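Report on the visit to the Tastthorpe open day

Module: Introduction to Automation, second year

Our group went to the open day of the robotics workshop in Tastthorpe on a Monday in the spring term. The visit was organised by our teacher, Mr Abdelghani Younis. Before the visit we had to prepare three questions each and read the safety sheet, which has 49 points. I have to say that I did not remember all of them, but the most important one is easy: stay behind the line while the arm is powered.

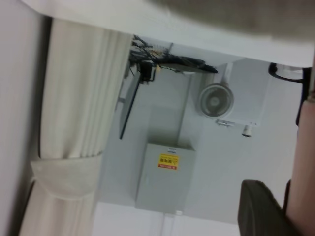 The morning began with a talk by Patricio Barroso, who is responsible for the demonstrations. He explained that the workshop has two main projects. The first is called Wolde and it is about sorting small parts. The second is called Madance and it is about ordinary tasks from the home and the kitchen. We spent most of our time with Madance, and this report is mainly about that.

1. The task

The task is to stir a drink in a mug. For a person this needs no thinking, but for an arm there are many small problems. The stirrer is long and thin, so a small error at the top becomes a bigger error at the tip. The arm must also respect the rim, because if it pushes too hard the mug can slide on the table.
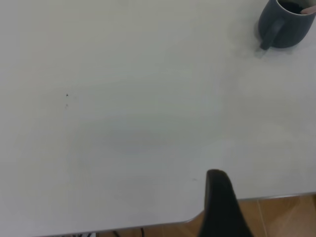 The mug on the white table, with one gripper finger in front.

Mr Barroso told us that they have recorded 2279 attempts of this task so far. Not all are good ones. He keeps the bad attempts also, in a separate folder, and he said that he learns more when he looks at those. One of our group, Benito Benítez, asked how they decide that an attempt is good. The answer was that a person looks at the recording and gives a mark from one to five.

2. What I observed

I wrote my notes during the demonstration and I put them in order the same evening.

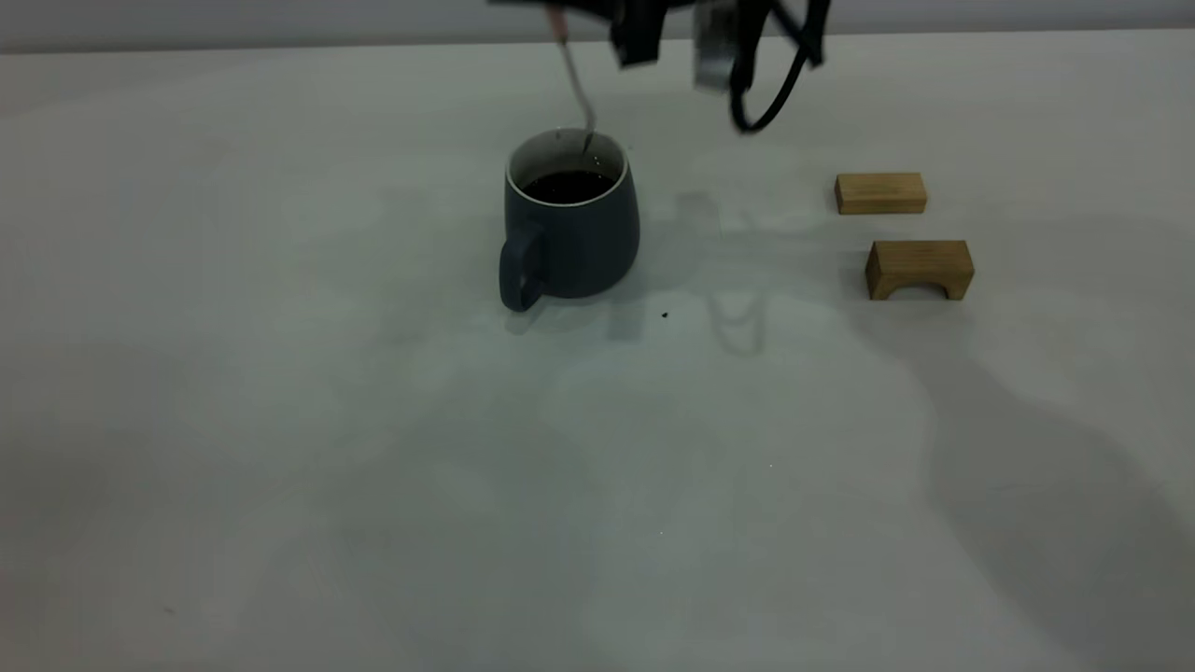 Olaia Carretero
Student, second year, observation group

The stirrer is made of metal and it goes into the mug from above, at an angle. I had expected that the arm would hold it straight. The drink is very dark and the mug is nearly full, so I think there is not much space for a mistake. Two wooden blocks stand on the same table, to the right of the mug, and one of them has the form of a small bridge.

I found it difficult to judge the distance between the gripper and the mug from my place. Eusebio Soler, who was standing on the other side, drew a different height in his notebook. We compared our drawings later and we decided to use neither of them in this report.

3. Questions and answers

My first question was about the light. I wanted to know if the shadows of the arm on the table can confuse the program. Mr Barroso answered that it was a real problem in the first months, and that they now record at different hours of the day for this reason.
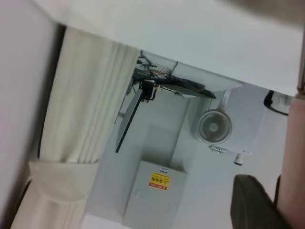 My second question was about the software. It is called Zultumell and it was written in the workshop. It saves the position of the arm and the pictures together, so that both can be played again slowly. The full set for Madance has around 2685 files at present, and a student worker checks the names every week.

My third question was already answered in the talk, so I asked instead if a beginner can learn to guide the arm. He said that most people need two afternoons.

4. My opinion

I liked the visit, although the part about the software was too fast for me and I had to ask Eusebio for his notes. I would have liked more time near the table and less time with the slides. For the next group I suggest to send the questions before the visit.

Eusebio will add his drawings of the room in the annex when Mr Younis has returned them.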